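Trying out the Lokari hand-held gripper kit this week, the paired version. You get 2 grippers, the marker cubes, cables and a printed guide. Posts as I go.

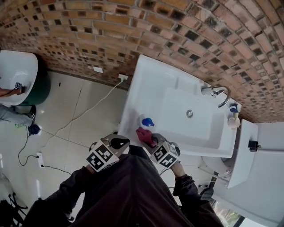
Kettani sells the pair for 1780, cables included. Setup is plain enough if you read the guide first. Cleaning round a washbasin is a decent test for it: one hand has the red cloth, the other holds a gripper too, and the cable from the gripper runs down towards the floor. I'd like a longer cable option.

Weight next. Fine for short jobs, but my wrists wanted a break before the guide said to take one. 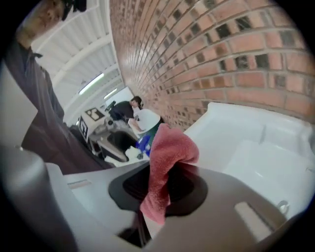

**Garard** — kit reviewer

Towels are where I'd expect cheap jaws to struggle. Bunch the cloth up before you close on it. The guide says to pinch a corner, and I don't agree.

The trigger is stiff. Kettani say it was softened in April, so ask which batch you're getting.

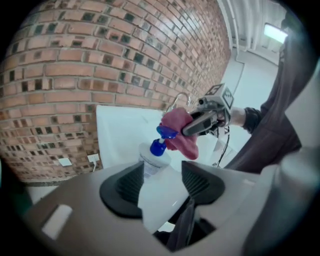 Canadville, 12 May 2025

Finger pads are the best part of the kit. The ribbed inner faces sit flat on either side of a plastic bottle, with the cloth in the other gripper up at the blue pump. Spare pads come in packs of 4 — order one with the kit.

Storage case is sold separately. I haven't tried it.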